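Paperwork at the kitchen table: tips for anyone with a case on the go

My appeal against the council's school transport decision ran to 400 sheets, and most of them met the butter at some point. A few habits I'd pass on.

Ask for a receipt for everything, including the receipt. Email counts. A nod from the man at the desk doesn't.

Keep one ring binder for letters in and another for letters out, oldest at the back. Colleen Cormier used a biscuit tin and spent the night before her hearing on the floor with it.

Write the deadline on the envelope the moment you open it, then again on the calendar, ten days early. You will ignore the first one.

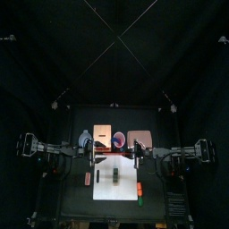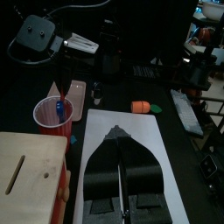
Never staple originals. The tribunal wants them copied, the copier wants them flat, and you will lose a thumbnail getting the staples out. Bulldog clips are cheap and can be stolen from work.

Number the pages by hand, bottom right, in pencil. Somebody will send a late document that belongs at page 39 and you'll be glad of the rubber.

Grease on a page? Cornflour, an hour under kitchen roll, brush off. It won't help your argument, though mine smelt better.

Postage and copying cost me more than the bus pass we were arguing over. Keep those receipts as well, and ask at the start whether you can claim them. I asked at the end.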